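The Laundry Has Been On The Bed Since December

Plandon Neighborhood News, household pages
February 11, 2021

The last issue asked for your winter resolutions and we got a good stack of them, most involving bread. Mine was smaller. I said I would fold the laundry on the same day it came out of the dryer, and put it away on the same day I folded it. I made this promise in print, to a newsletter that goes out to 872 households, so I have had to think about folding more than a grown adult should.

Some background for those of you who own a laundry room with a counter in it. Everybody else in Plandon folds on the bed. The bed is flat, it's the right height for about half of us, and it comes with a built-in deadline, which is that at some point you will want to lie down. The theory is sound. In practice a person can lift an entire load off a bed and onto a chair in one armful, and then the chair is where the clothes live. I have worn outfits straight off that chair for two weeks running.

The Onach building's tenants' page ran a thread on this over the holidays and I read all of it, because it was December and there was nowhere to go. The thread split into people who fold as they go and people who sort first. The sorters make piles: towels, shirts, dark things, and one pile of whatever is left. The fold-as-you-go people pick up the nearest item and deal with it. Each side thinks the other is wasting its life. One sorter wrote a post so long that the page cut it off at the word "hemming."

I tried both. Sorting is soothing and takes forever, and at the end you have folded nothing. You have just rearranged the problem by type. Going item by item is faster, but you meet the socks too early and they take the heart out of you.

What worked, more or less, was starting with towels. A towel is a rectangle and wants to be a smaller rectangle. Fold it in half the long way, then in half again, then in thirds, with the edge tucked to the inside if you have open shelves and care what guests think. After three towels you feel competent. You need that feeling, with the shirts coming.

The other thing that worked was picking each piece up by the middle. I had always hunted for the corners first, patting along the cloth for them, and by the time I had two of them I'd lost track of which way was up. Lift it from the middle and give it one shake, and the corners drop to the bottom where you can get at them. The pile also gets a clear side and a done side if you push the finished things up toward the pillows as you go.

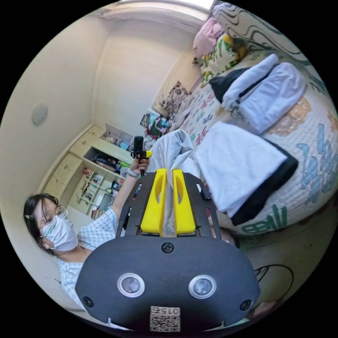 Onach, fourth floor, wrote in to say that the pillow end is exactly the wrong end, and that finished things belong at the foot of the bed where you'll trip over them on the way out and be shamed into carrying them to the closet. The letter went on to say that a bedspread with a busy print is a menace, too, and that a black sock on a plain cover can be found in a second.

I take the point about the foot of the bed. I tried it for a week and was shamed four times, and carried things to the closet on two of them, a better rate than the chair ever managed. On the matter of prints I can't agree. A cheerful bedspread is the only thing in my room in February with any color to it, and I'm not giving it up for a sock.

Now, drawers. Furtună Home, the shop on the corner with the baskets in the window, sells a set of cloth dividers and will tell you that your drawers are the real trouble. They may be right. I bought the dividers. They do stand up, and my T-shirts have stopped sliding into my pajamas. They also took up enough room that four sweaters had to move out, and the sweaters are now on the chair.

A few smaller items from the mailbag:

Fitted sheets. Seven of you sent instructions. I followed each one and got seven different lumps. Put the lump inside its own pillowcase and move along.

Light cotton things that come out of the dryer crumpled will forgive you if you smooth them with the flat of your hand while they're warm. Once they've gone cold you own an iron again.

Hangers. The hall closet downstairs at the Zallent still has the spares from the coat drive, 100 of them, wire and plastic mixed. Take what you want. Please don't bring any back.

The dryers at the Zallent are still set to the long cycle whatever button you push. The notice says this is being looked at. The notice has been up long enough to get its own coffee ring.

Next month's page is on the shelf above the desk - books lying flat on top of books, boxes you haven't opened since you moved, the small dish of keys that open nothing. Send me what you've got, 500 words at most. I will be reading them in the chair, if I can get to it.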